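Ganham Community Garden
Season-End Safety Inspection - Checklist and Comments
Inspection date: 6th December
Area covered: Vovar Lane plots, tool shed, water points, compost bays

1. Paths and entrances
Main gate latch closes fully - Pass
Gravel path level and free of holes - Needs attention
Comment: The path has sunk beside the second raised bed. Fill and tamp before the garden reopens.

2. Raised beds
Boards sound, no exposed nails - Pass
Netting and stakes removed or capped - Needs attention
Comment: Bamboo stakes on 3 plots remain uncapped at eye level. Plot holders have been notified in writing and are asked to remove them or fit caps.

3. Water points
Outdoor supply shut off and drained - Pass
Hoses coiled and stored - Pass
Comment: The Abera rain barrel has a cracked lid. Children visit this part of the garden, and the barrel is to stay empty until a locking lid is fitted.
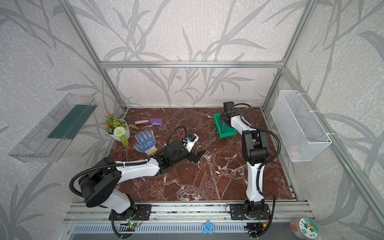
4. Hand protection and tools
Hand protection is required for pruning roses, turning compost and moving edging stone. Members may bring their own gloves or borrow a pair from the shed. A white work glove with blue rubber grip dots on the palm and fingers is suitable for general digging and carrying. Thorny plants call for a heavier glove that covers the wrist. Any glove with a split seam should be thrown away.
Gloves available in the shed - Pass
Pruners and loppers closed and locked - Pass
Long-handled tools hung with heads down - Fail
Comment: Two rakes were found on the shed floor with the tines facing up. This item was also marked as a fail in June.

5. Compost bays
Bay fronts secure - Pass
Signs of rodents - None found
Comment: The Wollus bin is overfull. No more kitchen scraps until it has been turned.

6. First aid and emergency information
Kit stocked and within date - Needs attention
Emergency address posted at gate - Pass
Comment: Eye wash has expired. Replace it and record the new date inside the lid.

Overall result: Conditional pass. The tool storage item must be corrected within 8 days of this report. All other items are to be completed before spring plot assignments are issued.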